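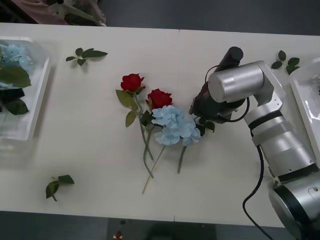

Gough, a reader of the first edition, wrote in to ask why a rule for soft goods should start with the table and leave grip force for later. The Tretlow Practice does exactly that, and it is a delight to see how far it gets! It is a set of working rules for robot arms that handle artificial flowers, leaf sprigs and other light, bendable items.

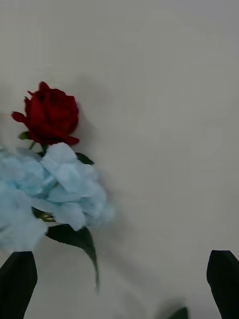 Rule 3 covers the approach: fingers open wide, slow down near petals, and grip the stem wherever one can be reached.

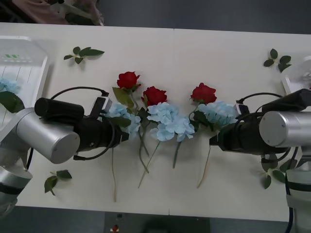

Two-arm work gets its own chapter, the liveliest of the lot. Each arm keeps to its own side, and only one may cross the middle at a time. The Clornitz supplement (February) adds checks on cable slack before every run. 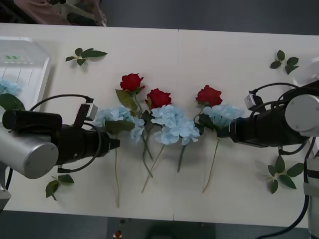 Vol. 3, p. 98

Lernow, a shorter guide with 37 rules, borrows almost all of this wording and adds a fine section on stopping safely when a person steps up to the table.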